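Open House at Hemmin, Where the Robots Do the Housework

I signed up for the Hemmin open day back when there were still places left, and thank goodness, because on Friday the line went down the stairs and out past the bike racks! They let us in twelve at a time. I got a sticker, a paper cup of very weak coffee, and a guide named Flora who talked faster than I do (my sister would say that's impossible).

The upstairs is set up like a home, with real furniture and real carpet, and the chores are the ordinary ones. I'd pictured something like a car plant. The stain on the carpet was my favorite bit, and I stood there way too long staring at those black rubber fingertips hanging over it.

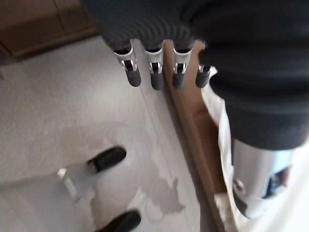
Flora said the hand is called the Kuris and this version has been through 2000 hours of practice, on everything from socks to soup spoons. I asked whether it could do my bathroom. She laughed, so I guess I'm not the first!

Somebody's kid wanted to know if it gets bored. Good question, and the engineer took it seriously, too, and went off on a long answer about task lists that lost the kid completely and me soon after. What I did catch is that bedding is a real headache for them. A cup stays cup-shaped, but a duvet can end up any way at all, bunched up or folded over on itself with a corner sticking out, and the grippers have to find an edge to take hold of. I have that same fight every Sunday with a king-size one and two cats in it.

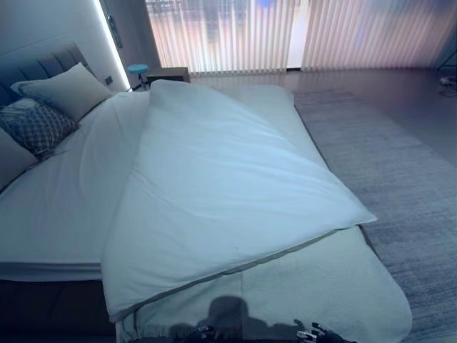
Vichien Chareonsuk

I'd happily have moved into the bedroom, by the way. Gray padded headboard, big rug, a whole window of vertical blinds with pinkish light coming through them. I want that headboard!

Tickets were free, parking wasn't. The next open day is in July and you book through the Hemmin site. Go early and skip the coffee.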